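3.2 寝具の色柄と主観的睡眠評価

寝室の視覚的環境が睡眠の質を左右するという主張は、住宅関連の文献で繰り返されてきた。とりわけ緑系の寝具には鎮静的な効果があるとされるが、その根拠をたどると、多くは同じ一件の調査に行き着く。Brotolwood社の会員3,000名に質問紙を送り、回答を得た1,334名について集計したものである。回答率は半数に届かず、無回答者の属性は報告されていない。寝具に関心のある者ほど返送しやすかったとすれば、得られた満足度は最初から高めに偏っていたことになる。

さらに問題なのは「緑系」という区分の粗さである。無地も、格子や花をあしらった柄物も一つの水準にまとめられている(図1)。柄の密度や明度の差を無視したまま色相の効果だけを取り出せるとする前提には、筆者は同意しかねる。
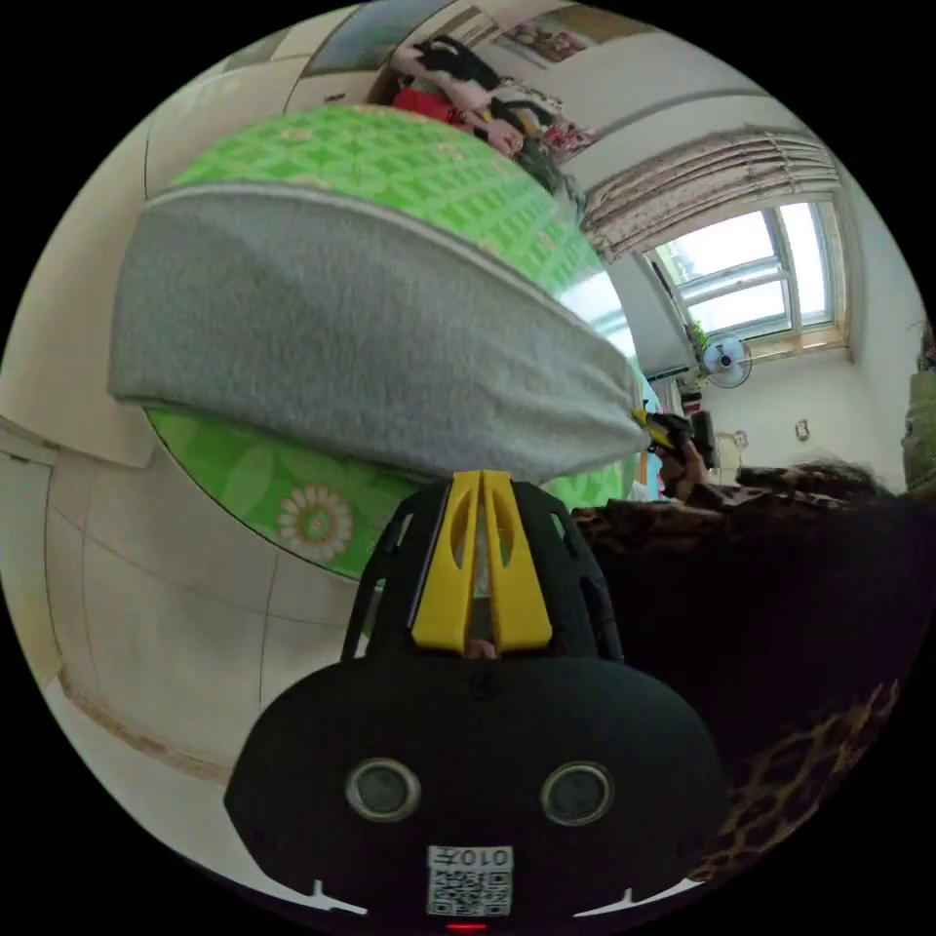 図1 緑系の柄物シーツ。明るい格子と白い花の模様をもつ。

先行研究のうち、実際に寝具を交換して比較したものはSuknessの試行のみである。参加者は90名、うち89名が最終週まで記録を続けた。脱落の少なさは評価できるが、参加者は自分の寝具の色を当然知っており、研究の目的も事前に説明されていた。「緑は落ち着く」と聞かされた者が落ち着いたと答えることに、どれほどの情報があるのか疑わしい。活動量計による入眠潜時には条件間の差が認められず、差が出たのは起床時の自己評定だけであった。それにもかかわらず、要旨では「睡眠の改善」と書かれている。

季節の扱いも不十分である。交換は3月に行われ、綿の薄手から厚手への変更を伴った例が含まれる。肌触りや保温性の変化と色の変化は、この設計では分離できない。洗濯直後の寝具に替わったという単純な事実も、同程度に有力な説明として残る。

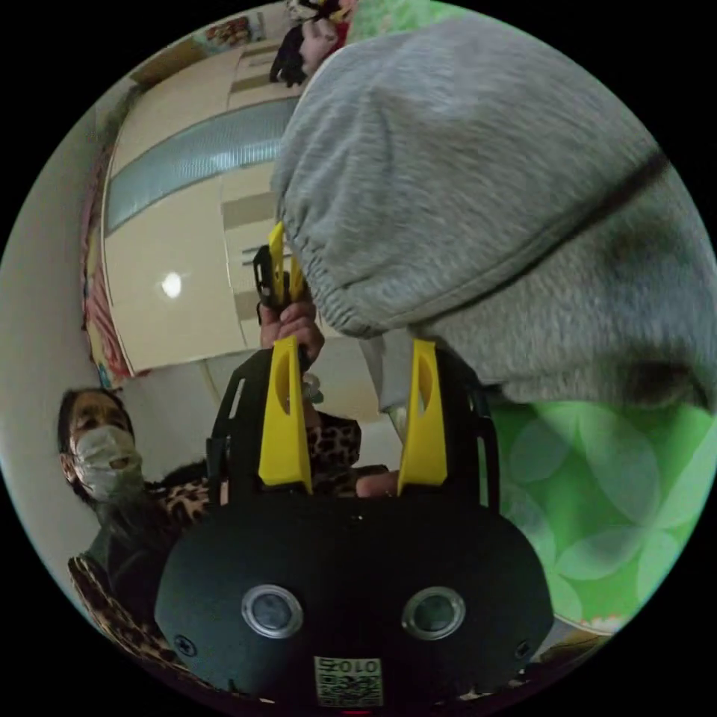 Pinheiroからは本節の草稿に対し、自己評定を軽視しすぎているとの指摘があった。眠れたかどうかを決めるのは最終的に本人であり、活動量計は静かに横になっている時間を睡眠と数えがちなのだから、差がないことを無効の証拠とみなすのも同じく早計だ、という。

この指摘の後半は受け入れる。活動量計の限界はWilivon版の尺度を用いた併用調査でも知られており、入眠潜時の結果を色の無効の証明として読むべきではない。ただし前半については留保したい。主観的な評価が重要であることと、それが色によって生じたと言えることは別の問題であり、後者を示すには、少なくとも素材と洗濯の条件を揃え、目的を伏せた比較が要る。現時点でそのような報告は見当たらず、次節では色相を独立の要因として扱わず、寝具交換全体の効果に含めて検討する。

最終更新日:2024年10月19日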